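Can a robot do the dishes yet? An engineer's answer

The engineer has spent 11 years getting machines to pick things up, the last three at Jurnodico, where the team works on hands. Asked when a robot will clear a kitchen table, she sighed.

"People want a year," she said. "I can give you a chore. Ask me about one chore and I'll tell you how close we are."

The chore she picked was bowls. Putting one bowl inside another sounds like nothing, she said, but the rim is thin and there is no flat side to hold.
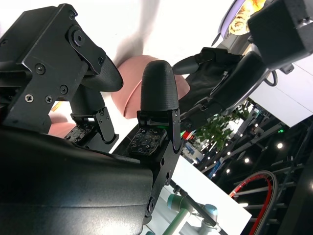
"A person feels the edge and adjusts without thinking," she said. "We have to put that feeling in, and then teach the machine what to do with it." Her group keeps a list of 54 household jobs, and she would trust a robot alone with 5 of them. Folding a fitted sheet is at the bottom.

She was more hopeful about shops. Enura, a bakery chain she has advised, wants help with trays and counter cleanup after closing. "A shop is easier than a home - the plates are all the same and they live in the same place."
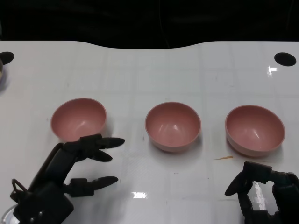 Three pink bowls on the table, with a robotic hand on either side.

What goes wrong most often? "Angles," she said. "A bowl goes in crooked and sits there. A child would give it a tap. The machine has to notice first."

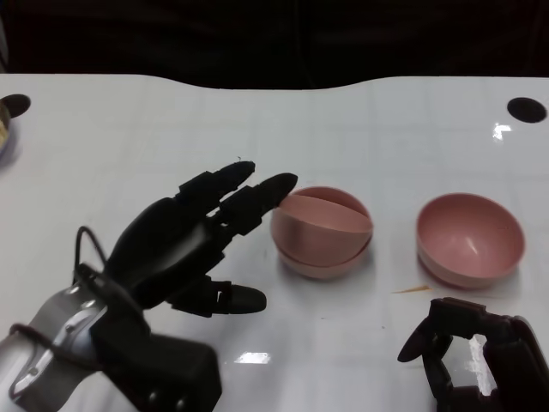
One bowl tipped on its side, partly inside another.

She went through 1,045 stacking attempts with a previous system before she was willing to show it to a customer, and the customer still asked whether it could load a dishwasher. It couldn't.

Does she have a robot at home? "A vacuum. It gets stuck under the couch."

Comments (3)

putska_fan
I'd pay for the sheet folding one. Keep the bowls.

nightshift11
I close at a bakery and the plates are NOT all the same.

dml
Would have liked something on price.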